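Notes de l'intervenant – Apprendre une tâche à un robot par la démonstration
Programme Savuto, séance d'information aux partenaires
Intervenant : Tapio Honkanen
Durée prévue : 36 minutes, questions non comprises

1. Ouverture
Remercier la société Mäkelä pour son accueil. Rappeler que le programme Savuto porte sur la manipulation à deux bras et que la présente intervention se limite à l'acquisition des démonstrations. L'entraînement des modèles sera traité par l'équipe Tistlow après la pause.
Préciser d'emblée le vocabulaire. Par « démonstration », on entend l'enregistrement complet d'une tâche exécutée sous la conduite d'un opérateur humain, du signal de départ au retour des bras en position d'attente.

2. Deux manières de montrer
Guidage manuel : l'opérateur saisit le bras et l'accompagne. La méthode est intuitive et demande peu de formation. Elle présente toutefois deux inconvénients : les mains de l'opérateur entrent dans le champ des caméras, et la conduite simultanée de deux bras devient vite pénible.
Téléopération : l'opérateur agit à distance sur des bras de commande, dont les mouvements sont reproduits par les bras de travail. C'est la voie retenue par le programme depuis septembre. Elle suppose un apprentissage plus long, que nous avons fixé à 5 séances encadrées par opérateur.
Ne pas entrer ici dans le détail des retours d'effort ; renvoyer à la note technique Skoltness.

3. Le poste et la tâche
Laisser défiler les trois vues sans commentaire, puis reprendre. 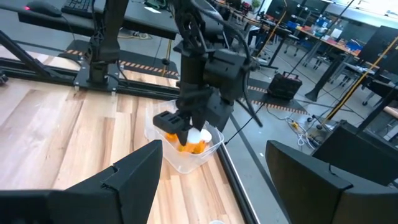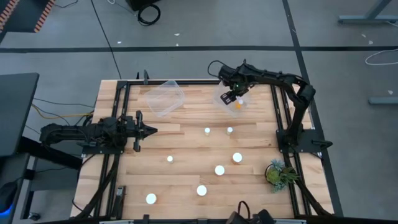
Poste à deux bras, plateau en bois clair, contenants transparents.
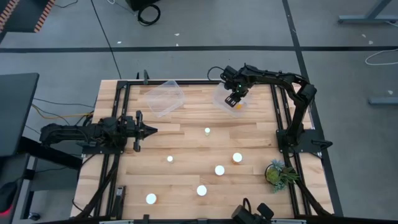 La consigne donnée à l'opérateur tient en une phrase : prendre l'objet désigné et le déposer dans le contenant désigné. Elle est volontairement courte. Les premières consignes occupaient une demi-page et chacun les interprétait à sa façon, ce qui se retrouvait ensuite dans les trajectoires.
Insister sur la position du bras qui n'intervient pas. Il doit demeurer immobile, pince ouverte, pendant toute la durée de l'épisode. Un bras inactif que l'opérateur déplace par distraction constitue, pour le modèle, un geste à imiter.
Signaler également que la disposition des objets est modifiée entre deux séries – jamais au cours d'une série.

4. Règles de conduite
L'approche se fait par le haut, à vitesse régulière. L'opérateur marque un temps d'arrêt avant la fermeture de la pince.
En cas de prise manquée, une seule reprise est admise. L'épisode est conservé et annoté comme tel : les corrections sont utiles à l'apprentissage, à condition d'être identifiées.
En cas de contact avec le châssis, l'épisode est interrompu et écarté.
Les plastiques transparents appellent une remarque particulière. Leurs bords sont difficiles à distinguer pour les caméras, et l'opérateur est tenté de se fier à sa mémoire de l'emplacement. Il lui est demandé de vérifier la vue du poignet avant toute descente.

5. État de la collecte
Épisodes enregistrés : 574. Épisodes retenus après relecture : 518.
Les motifs de rejet les plus fréquents sont le mouvement parasite du bras en attente et l'arrêt prématuré de l'enregistrement. Le second a été corrigé par l'ajout d'un signal sonore en fin de séquence.
Si la question du volume est posée : répondre que la variété des situations de départ nous importe davantage que le nombre total, et que l'objectif chiffré sera arrêté avec Mäkelä.

6. Points ouverts
Faut-il confier une même série à plusieurs opérateurs ? Les avis divergent au sein de l'équipe. Présenter les deux positions sans trancher.
Durée maximale d'une session : la fatigue se manifeste par des gestes plus brusques en fin de matinée. Une proposition de limitation est en cours d'examen.

Passer la parole à l'équipe Tistlow. Les questions relatives à la sécurité des postes sont à reporter à la séance de l'après-midi.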